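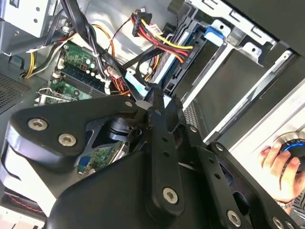
3/17/24: Hernberg and back

Finally got the wagon out for a proper run today! I've been putting it off since November (salt on the roads, then the battery sulking, then me sulking) and this morning the sky was blue and I had no excuse left. Filled up at the Skinner station, checked the tires, and off I went toward Hernberg with the windows down and the heater on full, like an idiot.

It pulls so much better with the new plugs. The old hesitation in second is gone, or nearly, I felt it once on the hill past Bakberg and then not again. At 80 it still hums through the driver's door, so that seal I ordered had better be the right one this time. I did 343 miles all told, which is more than I meant to, but the lake road was empty and I kept thinking, oh, just to the next bend.

Lunch was a cheese roll in the parking lot at Sarnach. A man came over to ask what year it was and we ended up talking for ages about rust. He had one the same color and sold it, and he's still mad at himself. I let him sit in it, he was so pleased!

Less fun: the garage quote came for the rear springs and the bushings. 1605, before tax. I read it twice over coffee and put it back in the envelope. I could do the bushings myself if I borrowed a press, but the springs scare me a bit.

Home at dusk, bugs all over the headlights already, in March. Need to wash it tomorrow, and find out where that little drip by the left back wheel is coming from. Cardboard is under it for the night.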